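Let the robotics club do the washing

Opinion | Yetunde Wike | 19 July 2023
3 min read
14 comments

Every spring the parents' evening at our college asks the same question of the robotics club: what competition are you entering? This year the answer was none. The students were sorting laundry, and a few parents were plainly disappointed.

I think they were wrong to be. I have helped with the club since it started, and for most of that time we entered the Livumdale Challenge, where a wheeled machine pushes blocks into a goal. We spent almost 3,000 pounds on it over the years. The students learned to build a fast cart and to argue with referees. By the end, most teams had the same cart.

The laundry project began in February, when Gaëtan Vidal, then in his second year, asked why nothing we built could pick up a sock. Nothing we had could. The task he wrote on the board was one line long: take mixed clothes from a table and put the socks in a bin.

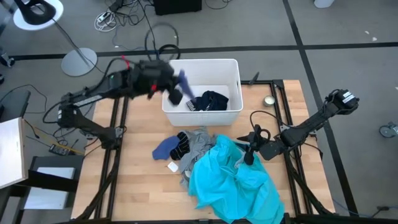
What cloth teaches

A block has the same shape each time you meet it. A shirt does not. The students found in their first fortnight that a program which worked on one heap failed on the next, and that there was no clever fix to copy from last year's team. They had to keep records. Aušra Sepp set the rule that no change to the software counted until it had been tried 40 times, with the pile mixed up by someone else before each try. It was slow and she was unpopular for a while. It was also the first proper experiment most of them had run.
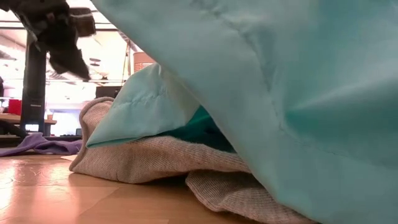
The usual objection is that students need a deadline and a trophy or they drift. Farhad Naseri, who teaches the electronics course, put this to me quite strongly, and he has a point. Two students left in March to join a racing team elsewhere. The ones who stayed did miss having a date to work towards, and next year I would give them one, even if it is only an open afternoon for families.

But a contest also decides in advance what matters, and it tends to be speed. Our students had to decide for themselves whether a dropped sock was worse than a slow one. They argued over that for weeks, and the write-up is better for it.

I would like the college to pay for a second year on the same terms. The sum asked for is 200 pounds, mostly for spare cables and finger pads. The clothes cost nothing.

Share this article (40 shares)

Related
Should school clubs publish their failures?
Ingeborg Schnyder on teaching soldering to beginners
The workshop budget, line by line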